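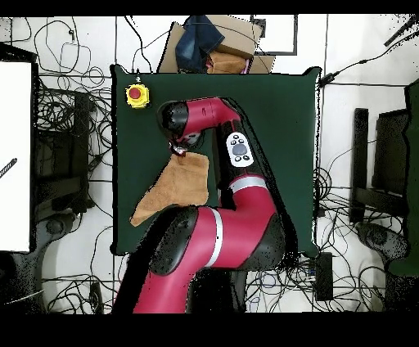 Do holiday lets in Birkutby need to register for the visitor levy?

Posted by Bodar, 29 September 2020

We let one cottage for 28 weeks a year. The council letter mentions a levy but not who pays it. Does it cover small places?

Grunley
Yes, if you have more than 4 beds. Under that you only fill in the short form. 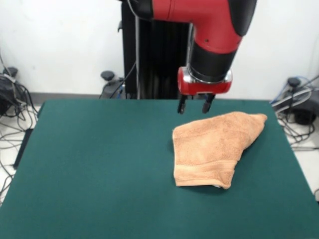
You still have to send it by the end of June, and they do chase. The fine is 3,000 at most.

Tu
I think it's per guest, not per bed. Ring the tourism desk. They took 8 days to answer my email.

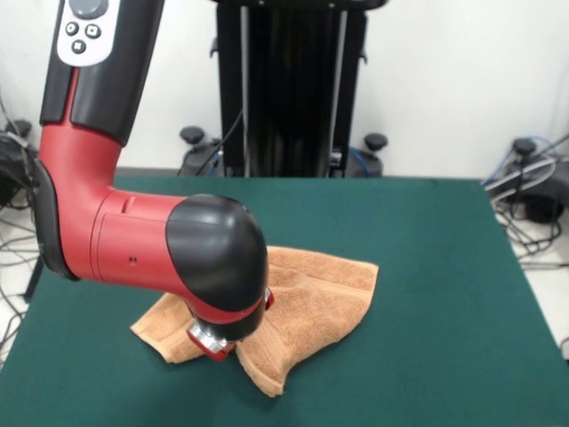
Towel on the green tabletop

Grunley
Beds. It's on page two of the letter.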